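Kistia (student robotics project)

Kistia is a student robotics project run by the engineering society at Teltovcombe, a further education college. It teaches members to program a pair of robot arms to handle small household objects on a tabletop. The project takes its name from the set of exercises used in its first year, which were written by students and are still kept in a shared folder.

History

The project grew out of an evening class in basic programming. Members had been using a single arm, but wanted to try jobs that need two hands, such as holding a bag open while something is put in it. The two-arm bench was first shown to other students on Apr 23, 2018. A regular club began the following September and has met during term time ever since.

Bench and equipment

The two arms are mounted at the front corners of the bench and share the space between them. Each ends in a two-fingered gripper and has a small camera at the wrist. The tabletop is dark brown marble with pale veins, and patterned wallpaper lines the walls. Objects are bought cheaply or brought from home, and include toy torches in several colours, a canvas bag and a wine-glass rack.

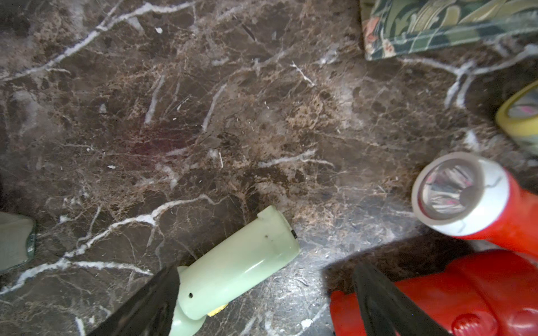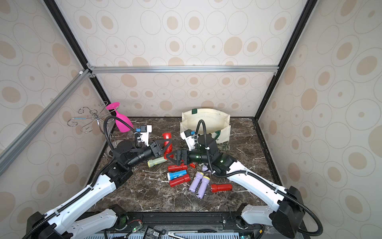
Students work in teams of 4. One member drives the left arm, one drives the right, one keeps the log and the last resets the table between attempts. The roles change after every 40 attempts. A team may not move on to a new exercise until its log has been checked by another team.

Exercises

The early exercises use one arm at a time and deal with picking up, turning and putting down. Later ones ask for an object to be passed from one gripper to the other, or sorted by colour. The marking scheme gives credit for a clear log as well as for a finished job, and an attempt that fails is recorded in the same way as one that succeeds. By the end of its second year the club had logged some 2,000 attempts, of which 1,000 were on the sorting exercises.

Akport meeting

Teams from the club enter the Akport meeting, a yearly contest for college and school groups. Entrants are given a list of objects on the morning and have until the afternoon to prepare. The Tzanetos shield is awarded for the best written log. Teltovcombe has won the shield twice but has not won the main contest.

See also

Akport meeting
Tzanetos shield
Teltovcombe engineering society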